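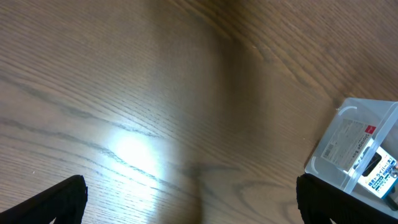
I finally finished the dining table over the weekend, after putting it off since September. The old finish had gone sticky near the window end and every mug left a mark. I took it back with a sander, then by hand with 400 grit, and put on three coats of the Frandsen oil. The grain has come up far better than I expected. It runs tight and straight on one side and opens out into wide curves on the other, and there is a patch of dark wavy streaks that I had never noticed under the old varnish. It has a satin sheen, and it does catch the light, with one spot of white glare where you can't see the grain at all.

I bought the 1000 ml tin and have plenty left, so the hall shelf is next. The first coat soaked in within minutes. The second and third took much longer and I wiped off more than I put on. Leave it overnight between coats, whatever the tin says.

One mistake. I used an old tea towel for the first coat and it shed fluff everywhere, so I had to go over the whole top again. Proper lint-free cloths after that.

We've gone back to placemats for now. The underside is still bare wood and will probably stay that way. The chairs need doing as well, but not before Christmas.

October 25, 2021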